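Speaker notes: Student navigation project, final talk
Anneliese Heitmann, Planmont School robotics club
Slot: 20 minutes plus questions. Clicker is in the side pocket of the laptop bag.

Slide 1. Title
Say good afternoon and thank the Nelis people for the room. Name the two teams, Seveo and Bauerfeind. They picked the names themselves in January and kept them. Ask the students to stand up at the end, not now.

Slide 2. What we set out to do
The task was to get a simulated robot to move through a furnished flat and stop in front of a named piece of furniture. No real robot this year. We had one in the club before and spent most of our evenings charging it and looking for screws. In simulation each pupil can run the same flat on a school laptop, and a crash into a wall costs nothing.
Explain "episode" here. One start point, one target, one attempt. The word comes up on nearly every slide after this.

Slide 3. The rules
Each team had 300 episodes for practice and 100 for the final test. The test targets were kept back until the last evening. An episode ends when the robot says it has arrived or when it has used up 640 steps. Arriving at the wrong thing counts as a failure, the same as running out of steps.
Someone will ask about bumping into furniture. It was allowed, but a bump used up a step.

Slide 4. How the two teams went about it
Seveo built a map first and then planned a route on it. Most of their code is the map. Bauerfeind worked from the current view and a short list of rules, such as "if you see a door frame, line up with the middle of the gap". Their program is much shorter and easier to read. Do not say which is better yet.
Leave time here. Parents usually want to know which parts the pupils wrote. Answer: all of the planning and the rules. The simulator and the flat were ready-made.

Slide 5. Views from the flat
Give people a moment to look before talking. Both views come from the same flat.

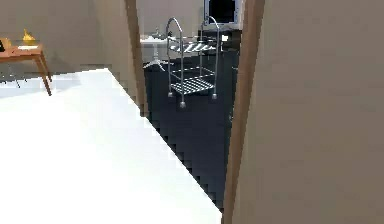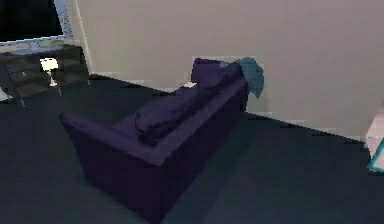
Two simulated views: first, a metal cart seen through a doorway; second, a purple sofa with a dresser and lamp beyond it.

Points to make on the first view. The cart is made of thin rods and you can see the dark floor between them. Thin things are hard for a map made of squares. If the squares are too big the cart fills a whole block, and if they are too small the map gets slow. Seveo changed the square size four times.
Points to make on the second. The sofa is large and easy to spot, but the robot has to know when it is close enough. Bauerfeind first had it stop as soon as the sofa came into view, and it stopped far too early. They added a distance check the week after.
Mention the floor as well. It is very dark in both views, and the walls are plain. A program that looks for edges has little to go on with a wall like that.

Slide 6. Mistakes worth showing
Play the short clip, no sound needed. The robot turns left, then right, then left again until it runs out of steps. The cause was two rules that each undid the other. The pupils found it by printing every decision to a text file and reading it through, all 818 lines. Let them have the credit for that.
If the clip does not play, skip it and describe the bug at the whiteboard.

Slide 7. Results
Put up the table and read the two rows out. Seveo did better on targets in another room. Bauerfeind did better when the target was in the same room as the start. Do not go through the table line by line, it is in the handout.

Slide 8. Next year
Mixed teams, so the map people and the rules people have to read each other's code. A second flat that neither team has practised in. Start the test evening at 5 pm, as 7 pm was too late for the younger ones.
Ask both teams to stand. Then questions.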